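2026年5月3日 打合せメモ(取り急ぎ、清書はあとで)

**場所**:Akl 二階の部屋
**出席**:Randa Hourani(進行)、Beril Başaran、Yara Mahasneh、Georges Farah
**欠席**:Edith Benavides(コメントは事前に受領、末尾近くに転記)
**記録**:Beril

## 1. 前回の確認

- 3月の議事録、承認。訂正一点。リネンの保管先は「一階奥」でなく「二階階段横」。
- Georges の宿題(棚の見積り)はまだ。Festska から返事待ち。来週もう一度電話する。
- 入居ガイドの「洗濯」の章、Yara が下書き済み。全員には未配布。今日中に送るとのこと。

## 2. 洗濯後のたたみ・仕分けのやり方

今日いちばん長かった議題。順不同で。

- 現状:乾いたものをベッドの上に広げてたたみ、そのまま横に積む。部屋ごとにやり方がばらばら。
- Randa:ベッドの上でやるのは構わない。台を別に買うほどの広さもない。ただし寝具カバーは掛けたままにすること。マットレスに直接置かない。
- Yara:タオルと服を同じ山にすると、運ぶときに必ず崩れる。タオルは別の山にしたい。
- Georges 反対。山が増えると置き場がなくなる。部屋が狭い。一山で、タオルを一番下にすればいい。
- Yara:下にするとタオルを取るたび全部持ち上げることになる。それで崩れるのでは。
- しばらく平行線。Randa が「急ぐ日は一山、普段は二山」と提案。Georges しぶしぶ了承。
- 白物の扱い。色物の上に置くと色が移る心配があるという声が前からある。完全に乾いていれば問題ない、との意見が多数。湿り気が残るものは積まずに干し直す。
- たたみ幅:棚の奥行に合わせて 40 センチ以内。紙の型を作る案も出たが見送り。慣れればいらない。
- しわの寄った布はまず広げてから端を合わせる。ガイドに図を入れるかどうか、Yara 預かり。

**決定**
- 寝具カバーの上で作業可。終わったらカバーを整えておく。
- 普段は二山(タオル/衣類)、急ぎの日は一山も可。
- たたみかけのまま部屋を離れない。離れるなら、かごに戻す。

## 3. ケーブルと小物

- 充電ケーブルが洗濯物に絡む件。先月も一度、シャツと一緒に洗濯機に入りかけた(Georges の部屋)。
- 作業前にベッドの上から小物をどける、をガイドの一行目に入れる。Randa の強い希望。
- ポケットの中身の確認は洗う前。これは今のガイドにも書いてあるが、字が小さくて読まれていない。太字にする。
- 小物用の浅い箱を部屋に置く案。Jodetti の箱が余っているとのことで、まずそれを使う。足りなけれは買い足し。

## 4. 備品の購入

- 洗剤:Tedex の詰め替えを継続。前のものは匂いが強いと苦情が出たので戻さない。
- ハンガー 3 束。木製でなくてよい。
- 洗濯ネットの大。予算は 600 まで、超えるときは Randa に先に連絡。
- アイロン台、脚のがたつき。Georges が一度見る。だめなら次回買い替えを相談。
- レシートは封筒に入れて引き出しへ。写真で送るだけはだめ、原本も。

## 5. 換気と部屋干し

- 晴れた日は窓を開ける。カーテンは開けたまま結ばない、跡がつくため。
- 雨の日は扇風機を回す。寝る時間には止めること。音の苦情あり。
- 干す場所は窓側優先。壁に寄せて干すと壁紙が湿るので、間をあける。
- 長いものは夕方までに取り込む。夜までかかったものは翌朝たたむ。

## 6. 山の積み方

ベッドの上に、たたんだ服の山と広げた白い布。タオルが上に乗った一山の形。 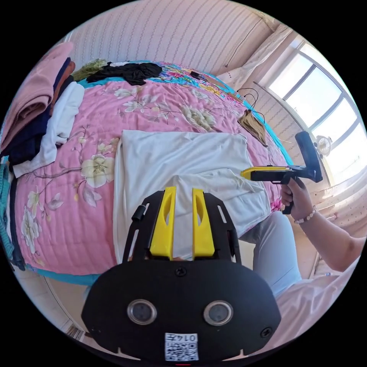
Edith からは、タオルを上に乗せるなら輪になった側を手前にそろえてほしい、取り出すときに一枚ずつ抜けるから、とのこと。それから花柄のキルトは洗うのが大変なので、作業用に薄いシーツを一枚かけてはどうか、とも。

- シーツの件、Randa は賛成。Georges は洗うものが一枚増えるだけと言う。結論出ず、次回へ。
- 輪の向きはすぐ採用。Yara がガイドに追記。
- 写真の下に入れる文は一行だけ。長いと読まれない。

## 7. 当番

- 今月:Yara と Georges。来月は Beril と Edith。
- 交代は 3 日前までに連絡。当日の交代は本人同士で話をつけて、Randa に一言。
- 当番表は冷蔵庫横から階段横に移す。誰でも書き込めるようにペンをひもで付ける。

## 8. その他

- 片方だけの靴下がたまっている。箱に入れて階段横へ。月末に残っていたら雑巾行き。
- 持ち主不明の服、同じ箱でよいかと Beril。大きくて入らないので別の袋に。
- 名前タグ、つけたい人だけつける。義務にはしない。
- ガイドの翻訳、Yara 一人では無理。英語の分は Edith に頼めるか聞いてみる(Beril)。

## 宿題

| 担当 | 内容 |
|---|---|
| Georges | Festska に再度電話、アイロン台の脚 |
| Yara | 下書きを全員に送付、輪の向きを追記、図の要否 |
| Beril | Edith に翻訳の件、ハンガーと洗剤の注文 |
| Randa | 小物用の箱を運ぶ、シーツの値段をを調べる |

次回の日程は未定。Edith の都合を聞いてから Beril が連絡。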